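From: Daniyal Awan
To: Rorkora viewers' list
Subject: Re: [rorkora] Second series of Drurkska, and the Monday slot

Parveen Memon wrote:

> I have now watched the first two episodes of the new series and I am
> not sure what they are trying to do with it. The first series was a
> hotel comedy. Everything happened at the reception desk or in the
> kitchen and you always knew where you were. Now they have moved half
> the cast out to the coast and the hotel is hardly in it.
>
> Also, has anybody found out why it has gone from 8.30 to 10 at night?
> My mother used to watch it with us and she is in bed by then. I wrote
> to Sirnavska (the production company) and got a standard reply.
>
> Is it worth carrying on? I do like Noman Arain in it but he had four
> lines last week.
>
> Parveen

Hello Parveen, hello all,

I'll take the slot first as it's the easier question. Bart Hoekstra posted in July that the channel was moving all its half-hour comedies to after the news, and Drurkska went with the rest. I don't think it means they have lost faith in it. The quiz that used to be on at 10 now has the early slot and does better there. The repeat goes out on Saturday at teatime, so your mother could see it then, although they trim a minute or so for the adverts. In episode one the bit they cut was the phone call with the laundry, and without it the ending makes less sense.

On the series itself I am more hopeful than you are. I've seen three episodes now and the third is the best so far. Without giving it away, the Usmani brothers come back to the hotel for a wedding booking and find that their sister has rented the function room to somebody else. It is mostly set in one corridor. If you miss the reception desk, you'll be happier with this one.

I agree about the coast. The guest house is a good idea on paper, and Eugénie Leclerc plays the landlady very straight, which I like. But the writers don't seem to know what goes on there when the main characters are out. In the hotel there was always a minor row going on in the background, over keys or towels or the lift, and you could tell that people worked there. The guest house has a breakfast room and a front step and that's all we have been shown.

The other thing I would say is that the first series took a while to get going as well. I went back over the old digests and found people on this list complaining after episode two that there was no story. One of them was me. I said that the lift joke had been done to death, and by episode five I was quoting it.

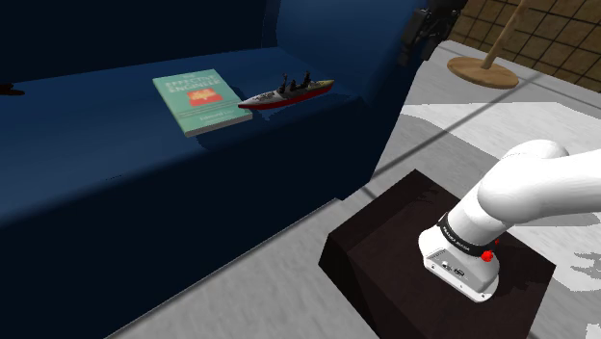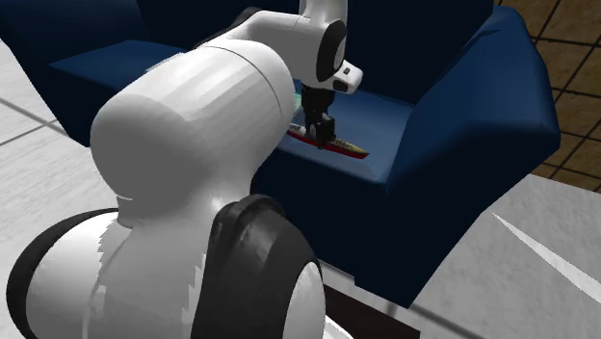
Noman Arain does get more to do. He has a long scene in episode three with the registrar, and it's nearly all him trying to fill in a form while being talked at. There is no music under it and hardly any laughter, and I thought it was the funniest thing they have done since the fire drill. I don't know why they kept him back for two weeks. Perhaps he was working on something else when they started filming.

On laughter, I know that this has come up before, but the sound on the new series is different. The first series was recorded in front of an audience. I went to one of the recordings, and there were 70 of us on those folding seats, and a man came out between scenes to keep us warm. The new one sounds as though it was shown to an audience afterwards. The laughs come in at the same level every time and they stop very quickly. It doesn't spoil it for me, but once I had noticed it in the breakfast room scenes I kept hearing it. If anybody knows for certain how they do it now, I'd like to know.

Some smaller points, as people asked me off the list:

The theme tune is the same recording, only shorter. They have dropped the second verse and gone straight to the trumpet.

The room number on the office door has changed. It was 621 all through the first series and there was a joke in the fourth episode that depended on it. Now the door is plain. The hotel was only meant to have three floors, so maybe somebody wrote in.

The waiter from the Christmas special isn't back. His name is still in the opening titles of episode one, which I take to be a mistake, as it's gone by episode two.

There's no word of a disc release. The first series had a short run of 600 copies through the Rorkora shop and they were gone before most of us heard about it. I have a set and am willing to lend it to anybody on the list who will pay the postage and send it back in the same box. Disc 2 has a scratch near the start. It plays if you skip the menu.

As for whether to carry on, I would give it until episode four. There are only six, so by then you will have seen most of it anyway. The listing for four says that there's a power cut and that everybody ends up back at the hotel, which sounds more like the programme you are missing. If it's still all front steps and seagulls after that, I'll come round to your view.

I would write to Sirnavska again too. The standard reply goes to everybody, but when I wrote about the missing subtitles on the repeats I put the episode and the time of the fault in the subject line, and I got a proper answer a fortnight later from a person in the office. The subtitles were back the week after. Keep it short and ask one thing. If several of us ask about the earlier slot, they can at least pass it on to the channel.

One request for the list in general. Please put the episode number in the subject line if you are going to talk about the ending. Those of us who wait for the Saturday repeat had the wedding given away in a digest last week. I've kept to what was in the trailer here, I think, apart from the registrar.

Bart, are you still keeping the episode guide? The page for series one has the running order wrong for the last two. The fire drill came before the inspection. I can send you my notes if they're any use.

Regards,
Daniyal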